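Household Tips: Keeping Emergency Supplies Ready at Home

Isia Home Safety Service
Reviewed 7 May 2023

Most households own a first aid kit. Far fewer can say where it is, what it contains, or when it was last opened. The following guidance is provided to residents who wish to keep basic emergency supplies in good order between uses. It does not replace first aid training or the advice of a physician.

Choosing a place for the kit

The kit should be stored in a cool, dry location that every adult in the home can reach without a key or a ladder. Bathrooms are a poor choice. Steam from the shower weakens the adhesive on bandages and shortens the useful life of tablets. A hall closet or an upper kitchen cabinet away from the stove is generally suitable. In homes with young children, medicines should be kept separately in a locked container, and the dressings left where adults can get to them quickly.

Once a location has been chosen, it should not change. Guests, babysitters and older children should be shown the spot in person. A label on the outside of the cabinet door is also helpful.

Checking the contents

Residents are advised to inspect the kit twice a year. Many households in our service area do so in April, when seasonal clothing is put away, and again in the fall. Empty the kit completely onto a clean surface. Discard anything that is past its printed date, and any sterile packet that has been torn, punctured or dampened. Wipe the inside of the container with a mild household cleaner and let it dry before repacking.

Tape a card to the inside of the lid listing each item and its expiration date. When something is used, cross it off and replace it within 14 days. Alun Skyrme, who coordinates home visits for the Service, recommends writing the card in pencil so that it can be corrected.

Medicines that have expired should not be flushed or poured down the sink unless the label specifically permits it. Pharmacies in many towns accept unused medicine for disposal.

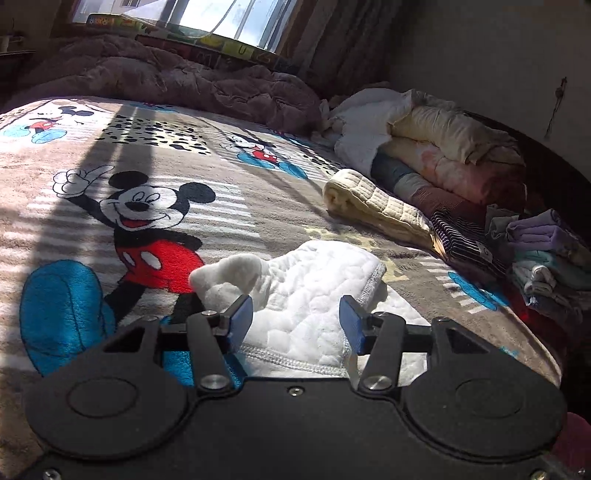 How often should the batteries in an emergency flashlight be replaced?

Once a year is sufficient for most flashlights that are seldom used. Alkaline batteries are best stored outside the flashlight, in their original package, to prevent leaks from damaging the contacts. Test the flashlight at each kit inspection.

Emergency numbers and information

A printed sheet should be posted near the main telephone or on the refrigerator. It should give the full street address of the home, including the apartment number and the nearest cross street. People under stress often forget details they know well, and visitors may never have known them. Add the number for poison control, the family physician, and one neighbor who is usually at home during the day.

Each member of the household who takes regular medication should have a separate card showing the name of the medicine, the dose, and any allergies. Use large, dark lettering. Replace the card whenever a prescription changes, and destroy the old one.

Clear access for responders

House numbers should be visible from the street after dark. Reflective numbers are inexpensive and can be put up in a few minutes. Hallways and stairs should be kept free of boxes, shoes and extension cords. Where a bed or sofa is used by a person with a heart condition or limited mobility, allow enough floor space beside it for someone to kneel and work.

Gates with keypads deserve particular attention. Ask the property manager how emergency crews gain entry, and write down the answer.

Stored water and cold packs

Instant cold packs lose strength with age and should be replaced according to the date on the wrapper. Reusable gel packs may be kept in the freezer in a sealed bag, with a thin towel stored next to them. Do not place a frozen pack directly on skin.

Bottled water for emergencies belongs on a low shelf, away from gasoline, paint and pesticides. Rotate the bottles into everyday use before the printed date.

Workshops and garages

A second, smaller kit is recommended wherever power tools are used. It should hold gauze pads, adhesive tape, disposable gloves, tweezers and eyewash. Mount it near the door, away from the bench, so that it can be reached if the work area is blocked. Sawdust collects quickly in open boxes, and a container with a gasket is preferred.

Printed copies

The contents card and the address sheet are available at the Turunen Street office. Requests for large-print copies should be directed to Tibor Szekeres at the front desk. Community groups may order packs of 30.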